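给小实验室买机械臂这件事，我拖了快半年才动笔

去年 November，也就是十一月的时候，我在这里随口提过一句“明年可能要给组里添两台机械臂”，结果后台陆陆续续收到好多私信，问预算怎么报、选哪家、要不要买整套。那会儿我自己也一头雾水，哪敢回啊。现在申购单总算交上去了（2025年4月11日下午，压着系统关闭的点交的，手都在抖），趁还没忘光，赶紧把这一路的账写下来。

先交代一下背景。我们组做样品前处理，平时最烦的活儿就是搬板子：从这个板位搬到那个板位，放正，等着，再搬回来。听着很简单对吧？可是一做就是一下午，人站得腰疼，还老有人放歪。老板的意思是，能不能弄两台桌面级的机械臂，面对面放在一张台子上，把这段活儿接过去。

我当时的第一反应是去搜报价，然后被吓回来了。

Virndale 的销售倒是很热情，第二天就发来一份三十多页的方案，里面有机柜、有安全围栏、有一个我到现在都没搞懂的“产线协调模块”。我跟他说我们只有一张桌子。他说没关系，可以先按产线规划，以后好扩展嘛！我把那份PDF存进一个叫“以后再说”的文件夹，至今没有再打开过。

Hadness 的路子完全反过来，只卖臂，别的什么都不管。底板要自己配，夹爪要自己配，线要自己理，连安装孔的图纸都得追着要。便宜是真便宜，可我算了一下自己的时间，觉得这个便宜不一定占得到。

所以后来就走了一条比较笨的路：先在仿真里把台面搭出来，跑一跑，看看哪些东西是必须的，再去列清单。这个建议是 Bradley Treloar 给的，他以前在隔壁楼带过类似的项目，现在跑去做咨询了，但还是很愿意在邮件里骂我。他的原话大概是：你连台面长什么样都没画过，问什么价？

骂得对。于是我花了好几个晚上搭场景，臂的模型、夹爪、垫子、板位底座，一个一个往里摆，摆完发现比想象中挤多了。
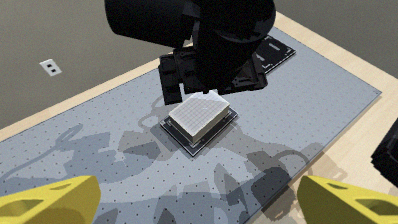 说到挤，这是我改预算的头一个原因。最早我列表的时候满脑子都是“臂展够不够”，每家的参数表第一行也都写这个，看多了就会以为它最要紧。等真的把两台臂往一张台子上放，我才开始操心别的：夹爪本身有多大？张开以后占多少地方？旁边那台要是也想伸过来怎么办？这些在参数表里要么没有，要么藏在最后几页的小字里。

我原来给夹爪留的钱很少，心想不就是两根手指头嘛。后来把这一栏翻了一倍还不止。两台臂配的夹爪我打算用不一样的，一种专门对付板子，另一种留着干杂活，手指部分做成可以换的。可换手指这个事情强烈建议大家问清楚：是拧几颗螺丝就能换，还是要寄回厂里？有一家（不点名了）居然要寄回去，来回运费自理，我看到这条的时候真的笑出声。

第二个改动是板位底座。一开始我压根没列，觉得板子往桌上一放不就完了。Bradley 问我：你每次放的位置都一样吗？我说差不多吧。他回了我一个句号。

行吧，买底座。我最后报了 3 个，两个用，一个备着。底座不贵，麻烦的是怎么固定。我们选了带孔的台面垫，孔距统一，以后想挪位置也方便，不用每次都重新量。垫子的价格差得离谱，Hebden 那边给的报价是 87 一块，另外一家几乎同样大小的开到了好几倍，问为什么，说是“实验室级”。我问实验室级是什么级，对方过了两天回我一份产品彩页，里面还是没写。最后买了 Hebden 的。

再说台子。台子我差点就省掉了，想着把走廊尽头那张旧木桌搬进来用，反正也没人要。后来被我师妹拦住了，她让我先去晃一晃那张桌子。我晃了，然后默默回来把“工作台”这一行加上。木台面其实没什么问题，我还挺喜欢木头的，关键是下面的支撑要结实，臂一加速减速，整张台子都跟着抖的话，上面定位再准也白搭。

旁边要不要加型材架子，我纠结了很久。支持的一方（主要是我）觉得以后挂相机、挂灯、走线都方便，反对的一方（主要是老板）觉得房间就那么点大，多一根杆子都嫌绊脚。后来的折中是先买一部分型材，切好长度，需要的时候再拼。型材加角码加螺丝，一共 67 的零碎费用没地方归，财务老师让我写到“其他耗材”里，写了三遍才写对格式，不说了。

线！一定要讲讲线。这是我觉得所有报价单里最会骗人的部分。臂上自带的线是一回事，从臂到夹爪的线又是一回事，从底座到控制器的还是另一回事，长度给的都是“标准长度”。标准长度是多长？标准长度就是刚好差一点点。我建议直接按自己台面的尺寸，把臂伸到最远的姿势再量，量完再加余量，然后要求销售把延长线写进合同附件。还有理线用的卡扣和套管，单看都是小钱，凑一起也能吃掉一顿不错的晚饭。

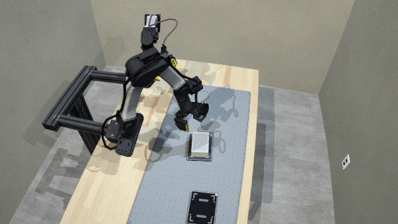

房间的事也得提前想。我之前完全没考虑过插座的位置，列清单列到一半才想起来去看，然后又想到控制器放哪儿、急停按钮装在谁手边、人从哪一侧过去换板子。这些都不算设备，可是改起来都要钱，而且是要走另外一个流程的钱（走过学校基建流程的朋友应该已经开始头疼了）。我的做法是在预算里单独开了一栏叫“场地”，哪怕暂时填得很少，也先把这个坑占住，免得后面追加的时候要从头解释。

培训费也是。Dremarine 最后是我们选定的臂的供应商，价格在中间，回邮件最快，文档写得像人话。他们的报价里培训是单列的，2,656，我第一眼觉得好贵，差点就划掉了。后来想了想我们组里的情况：会写代码的两个人明年都要毕业，剩下的同学连示教器都没摸过。还是留着吧。不过我谈了个条件，培训拆成两次，装好的时候来一次，用过一阵子攒了一堆问题再来一次。对方居然答应了，也没加钱！大家可以试试，反正问一句又不要钱。

保修那栏我填得比较随意，买了最基础的。Bradley 不太同意，他觉得第一年最容易磕磕碰碰，应该买好一点的。我觉得第一年我们会很小心。写到这里我自己都有点心虚，但是单子已经交了，就这样吧。

下面是一些零散的、写在便签上的东西，顺手抄过来：

报价单一定看有效期。我有一份拖过了期，重新要了一次，涨了。

夹爪的备用手指一次多买几副，单独下单的话运费比手指还贵。

问清楚仿真模型给不给。Dremarine 是直接给的，Hadness 要签一份协议才给，Virndale 说包含在产线协调模块里（又是它）。我觉得这条对我们这种小组特别重要，模型拿不到就只能自己照着图纸画，我画过一个，画得很丑，关节还装反了。

仿真里的台面尺寸记得用真尺子量过的数。我第一版是凭印象填的，后来拿卷尺一量，整张台子要重画，垫子也得跟着挪。

别把预算卡得太死。我留了一点机动的，老板问这是干什么用的，我说买我现在还想不到的东西，他居然签了。

还有朋友问为什么不一次到位，直接把后面的检测也加上。一个是钱真的不够，另一个是我怕自己伺候不过来。先把搬板子这一段弄顺，板子拿得稳、放得准，再谈后面的。仿真里我现在也就反复折腾这一小段，换换板位的朝向，调调两台臂谁先动谁后动，光这些就够我玩到半夜了。

接下来就是等审批。按照往年的速度，快的话放暑假前能有结果，慢的话……不敢想。这段时间我打算把急停和走线的图补上，再去磨一磨 Hebden，看第二块垫子能不能便宜点。有同样在列清单的朋友欢迎在评论里把你们的表格结构贴出来，我特别想看看别人的“其他”那一栏里都塞了些什么。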